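Report on Our Visit to the Trurnier Open Day
Written by Poonam Chaturvedi, with notes by Devendra Khurana

Our class had been promised a trip to see robots since the fall, so when Trurnier opened its doors to students in March, Devendra and I put our names down before the sheet had even gone all the way around the room. I had pictured big orange arms welding car doors (I blame television). The part of the company we were shown, called the Lodhi group, works on household chores instead, and I have to say I enjoyed it far more than I would have enjoyed the car doors.

Our guide started with a short talk about how a robot learns to handle clothes. People do the chore themselves first, holding a gripper in the hand with a camera on it, and the recordings are used later for training. The group has 3,000 recordings so far, and 623 of them are of clothing alone, mostly shirts, sweatshirts and pants being picked up, moved, folded or stacked on a bed.
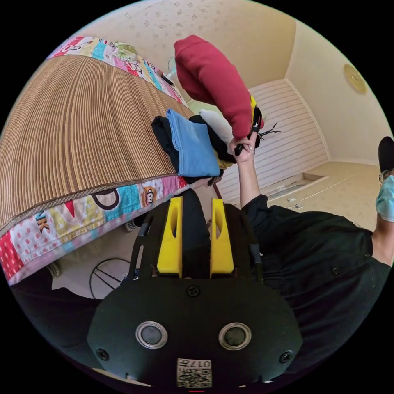

Devendra asked why clothing needed so many, and we got a wonderful long answer. A cup keeps its shape wherever you grab it, but a sweatshirt changes every time you touch it, and the hood and sleeves end up somewhere new. The guide passed around a spare gripper so each of us could try folding a towel with it. My first attempt looked like a sandwich that had been sat on! Devendra managed a decent fold after 2 tries and has mentioned it several times since.

After a break for juice we watched the Otard, their robot with one arm, put away a stack of T-shirts. It was slow, and it dropped one, and everybody clapped anyway. We were told it had finished 87 of its last hundred shirts without help.

For the second half of our project we would like to build a simple two-finger gripper from cardboard and string and test it on socks, washcloths and a winter hat. Devendra is already collecting the cardboard.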